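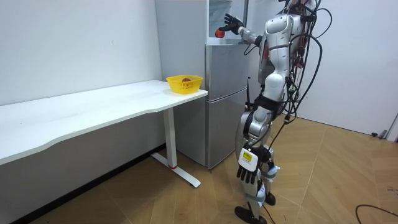 Brernel students report first results on whole-body reaching task

Jul 15, 2025

The robotics club at Brernel Technical College has completed the first test block of its summer project, in which a full-size humanoid robot moves apples between a desk and a refrigerator. The club will enter the task in the Sqalli Student Manipulation Challenge, household category.

The task is split into two directions. In the outbound direction the robot takes an apple from a yellow plastic basket at the end of a white desk, turns, and raises it toward the refrigerator next to the desk. In the return direction it brings the apple back to the basket. Both directions are run with five-fingered hands. The challenge rules also allow two-finger grippers, which most entries used last season.

According to the club's report, 19 students took part in the project. They worked in two groups, one responsible for motion and balance and the other for grasping and data handling. The groups logged 1233 attempts over the test block. An attempt counts as complete only when the apple has been released, the hand has moved clear, and neither foot has shifted from its stance during the final reach.

Balance was the main difficulty in the early attempts. Raising one arm above shoulder level and extending it moves the center of mass forward, and with the feet side by side the controller had to correct at the ankles for the whole length of the reach. The motion group changed the stance so that one foot is placed ahead of the other before the arm goes up. The free arm is kept low along the front of the body. The report lists 53 falls or emergency stops before the change and five after it.

Grasping produced a different set of errors. A small apple is light and close to round, and the fingers tend to push it away if they do not close at the same rate. The students replaced a fixed closing sequence with one that waits for contact on the thumb side before the other fingers move. Release was slowed down for the same reason. In the older version the apple often rolled when the last finger opened.

The brushed steel of the refrigerator also caused trouble for the vision software, which sometimes marked reflections as objects. The grasping group handled this by masking the appliance surface in the input and searching only the regions where an apple can physically rest. The mask is set by hand at the start of each session and has to be redone if the desk is moved.

Control software was written on top of Rirnus, the open motion library the college uses in its second-year course. Students who have passed that course can receive credit for the project if they submit a written section of the report. Power and data run to the robot by cable. The club has asked the challenge organizers whether a tethered setup will be accepted in the final, and a written answer is expected before the end of July.

The next test block adds a second object type and a time limit per attempt. The motion group also plans to repeat the reach with the stance reversed, leading with the other foot, to check whether the controller settings carry over without new tuning.

The regional round will be held at the Cemevton exhibition hall. Teams must submit their task description, safety plan and attempt logs in advance. The club's report and the log format are available from the college's engineering office on request.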